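Is the Driltberg handheld gripper kit worth it for a small group?

Posted by Dexter Yazzie, February 2024

We want to record people doing household stuff by hand, like straightening pillows and tidying chairs, and train an arm on it later. The Driltberg kit is $555 for the pair with marker cubes. Has anyone lived with one for a while? Do the cables get in the way?

Dwayne Baptiste

Yes, and I love mine! We've recorded 472 takes with the Driltberg pair and I still look forward to picking them up. You squeeze, the fingers close, and after 2 days my hands just got it - way more fun than steering an arm with a joystick.

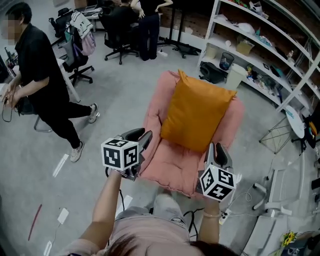
Soft furniture is where I'd start. Pillows forgive a sloppy grip, and you learn fast how to keep the cubes facing the camera. The cables do drag a bit, so have a second person carry the slack when you move between spots. Buy the longer ones from the start (I didn't, and had to reorder). Setup took us 3 hours, mostly calibration.

rirnwood_fan

never used driltberg but the Guvham one is nice too. think it's cheaper? check shipping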